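We use cookies to remember your preferences and to see which entries people read. Accept all | Manage choices

Posted in June by Wilson Benavides

Evening, workshop, second pot of coffee

I got to Birneck a bit after lunch and meant to stay an hour, and it is now nearly dark outside and I'm writing this on the bench with a screwdriver holding the notebook open. It was one of those good afternoons where I forget to eat. I did remember the coffee, though, and I brought the nice beans, so Abelardo forgave me for being late with the cable ties (which I also forgot, and had to walk back to the car for, and then they turned out to be the short ones).

We have been going back and forth for weeks about what the arm ought to do first. Abelardo Espinoza wanted sorting, little bins, all very tidy, and I wanted a kitchen. I have wanted a kitchen from the start! My granddaughter has played restaurant with me so many times that I know the whole business by heart, the order, the long wait, the plate set down in front of you with great ceremony, and I thought, well, if a machine is going to learn manners in our shop it may as well learn to bring a person a strawberry. He gave in at last when I promised to do the wiring over again, properly this time. I think he'd have given in anyway. He was the one who wiped down the white tabletop before I got there.

So, the wiring. The main cable had been bothering me since we moved the base. Last time it ran too short, and every time the arm reached out it pulled at the connector, and I could hear it, a small unhappy creak that made my shoulders go up. I undid all of it this afternoon and gave it a big generous loop. I used up the last of the sleeve from the Produm order doing it, and I need to write that on the list before I forget. We had over 25 feet of the stuff in spring and I can't imagine where it all went, except that I can, because I'm the one who keeps cutting it too long "to be safe" and then trimming.

Abelardo spent the same stretch of time on the software side, with his glasses pushed up on his head where they do him no good. He has named the program Arboleda, after the street he grew up on, and he talks to it. The moves are saved one after another and he was up to number 41 by the time I got the housing closed, though plenty of those are the same move with a correction in it. He saves everything. I tease him for it, but when I wiped out the wrong one last month it was his hoarding that rescued us, so I ought to keep quiet.

We had a real disagreement about speed, the friendly kind. I say slow, slower, and then half of that. He says a slow arm teaches you nothing about a fast one. We settled on 7 percent for anything over the table and he can do as he likes with it parked, and I wrote that on tape and stuck it to the monitor so it counts as law.

The other thing that got done was the floor. The legs of the table have been rocking since winter and I finally cut pads for them out of the Brikex offcuts, 6 of them with the spares, and I slid them under one at a time with Abelardo lifting and complaining about his back. I put a level on it afterward and felt very pleased. It's such a small job and I'd put it off for so long, and the difference when you lean on the corner is wonderful. I kept going over and leaning on it.

Toward evening we got to the part I'd been looking forward to all week, which was putting the play kitchen out. The stove went at the right, and then we fussed over everything else like two people laying a table for company. I was for keeping the ketchup up on the stove, lying on its side, so it would be a nice awkward thing to pick up later on. The green colander I'm less sure about, with that rim, but it can stay for now. I got up on the stepladder to see it all from on top, with the blue ring lit and the little strawberry down by the silver joint, and I was as happy as I've been in that room. 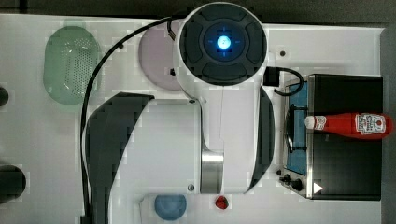
For next time

Buy the long cable ties. Write down the sleeve. Ask Abelardo whether the pink plate and the blue one ought to trade places, as I have a feeling the blue one wants more room, and he'll have an opinion. Check that both of the screws I can get at on the white housing are snug, because I did them up in a hurry with the coffee going cold. Bring a lamp for my end of the bench. And call home before I start anything, so that dinner isn't waiting on me again like it is now.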